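Forensic Document and Message Unit, Undgate
Workshop notebook, extraction bench. Entry of Mar 25, 2019
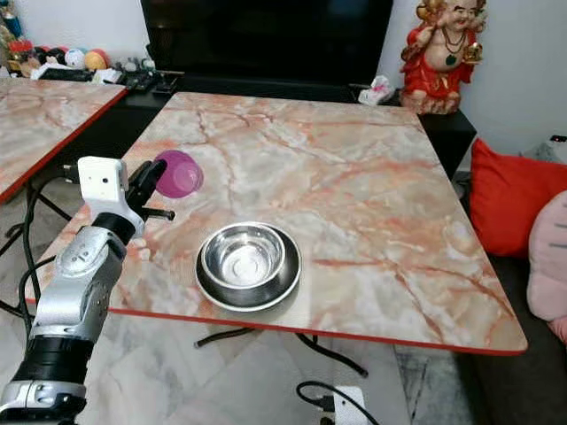

The Skelau matter was opened on the bench this morning under the standing request from the narcotics desk. The desk has asked for a full reading of one group conversation and for every message in which a person is addressed or named by an initial only. The request does not ask the unit to say who any initial refers to, and the covering note was returned once for rewording because its first version did. The second version is acceptable and is filed behind this entry.

## Material received

The exhibits are two handsets and one laptop, delivered sealed. The seals were read against the transfer sheet and agreed with it, except that the sheet gives the laptop's bag number with two digits reversed. The delivering officer corrected and initialed the sheet at the counter. The original figure was struck through with a single line and remains legible, as required.

The first handset was received switched on and in flight mode. It was kept on external power from intake onward. The second was received switched off and has been left off. The laptop belongs to the talent office named in the request and is understood to hold a synchronized copy of the same conversation. No work was done on it today.

## Extraction, first handset

A logical extraction was attempted first, using the unit's usual cable and the Ena reader. The reader identified the handset and then stopped during the message store. It was restarted with the same result. On the third attempt the message store was requested alone, without media, and completed.

The media folder was then requested separately. It completed with a warning that 4 files could not be opened. The file names were copied into the case log by hand. They are voice notes, judging from the file extension, and their dates fall inside the period the desk is interested in. They should not be described as deleted in any report. The reader could not open them, and at present the unit knows nothing more about them than that.

Hash values were taken for both outputs and entered in the log. A second set was taken after the files were copied to the case drive. The two sets match.

## The clock

The handset clock was found to be 10 minutes fast against the bench clock. The bench clock was itself checked against the network time before the comparison was entered. Colleagues preparing the timeline are asked to leave the extracted times as they stand and to give the offset once, at the head of the table. In the Awwad matter the offset was applied to some rows and omitted from others, and a good part of the hearing was taken up in sorting out which was which. The unit was criticized for it, fairly.

It should also be noted that the offset is today's offset. Whether the clock was fast by the same amount last July, when most of the messages were sent, cannot be established from the handset alone. The message service keeps a server time for received messages, and that column is present in the output. For sent messages it is blank. The timeline should therefore show both columns, including the blanks.

## The conversation

The group has 5 members in the extracted list. The account names are a mixture of full names, first names and one single letter. The contact card behind the single letter has a number and no other field completed. The card was created before the conversation began, but the reader does not show who entered it or whether it was later edited.

The following points were agreed for the reading:

- Each message is given with its sender exactly as the handset displays it. No name is expanded.
- Slang is left as written. A gloss may be supplied in a separate column, marked as the reader's opinion.
- Messages in more than one language are given first in the original and then in translation. The translator's reference goes at the foot of the page.
- Emoji are reported by their standard title and not interpreted.
- A reply is shown with the message it answers only where the service itself records the link. Two messages that merely follow each other are not to be presented as question and answer.

The last of these will cause some difficulty. The passage quoted in the newspapers reads as a plain question followed by a plain reply. In the extracted store the reply carries a link to an earlier message, concerning a car and a hotel entrance, and there are other messages between the two. Both readings may be open. The report must set out the order and the link and leave the matter there.

## Press reporting

Part of this conversation has already been published. The version in print omits several lines and gives one sender a full name that does not appear on the handset. It is not known from where the published version was taken. The printed text is not to be used as an aid to reading, and no copy of it is to be kept in the case folder.

Calls from reporters were received on the bench line twice during the afternoon. Both callers were referred to the press office at Undgate in the usual form of words. Colleagues are reminded that confirming that an exhibit has arrived is itself a disclosure, as is confirming that it has not. The bench line should be answered with the extension number only for as long as the matter is in the news.

One caller asked how long questioning of the performer had lasted. The unit has no part in interviews and holds no record of them.

## Privileged and private material

The handset contains a large quantity of material unrelated to the request: family photographs, medical appointments, contracts, and correspondence with a lawyer. The lawyer's thread was identified by its title and was not opened. It has been separated under the privilege procedure and will be passed to independent counsel on a sealed drive. The search terms supplied by the desk were run only against the remaining threads.

Two of the supplied terms are ordinary words in the language of the handset and returned a very large number of results. The desk was asked by memorandum to narrow them or to supply dates. Until an answer is received the results for those two terms have been parked and have not been read.

## Equipment

The Ena reader should be reported to the supplier for the message store fault. The same stop was entered in this notebook for an earlier handset of the same model, at the same point in the process. The log from today's failed attempts has been saved under the case number, with the case data removed from the copy intended for the supplier.

The short cable at the second station has a worn collar and was withdrawn from use. It was not used on any exhibit today. A replacement is on the order sheet.

The shielded box was tested before intake with the unit's own test phone, which lost signal when the lid was closed. The lid catch is stiff and needs to be pressed at both corners.

## Outstanding

1. Second handset: remain off until the extended authority is received in writing. A telephone assurance is not sufficient.
2. Laptop: image the drive before any attempt to view the synchronized conversation.
3. Unopened voice notes: try the alternate reader on a working copy only.
4. Ask the desk for the full member history of the group, if the service provider has supplied it. The extracted list shows members at the time of extraction and does not show anyone who left earlier.
5. Translation: the first batch is ready to go out. The remainder waits on the reply about the two search terms.

All exhibits were resealed and returned to the store at close of work. The first handset remains on power in the shielded box, and the log sheet is clipped to the box. The next entry is to begin with a reading of its battery level and a fresh clock comparison.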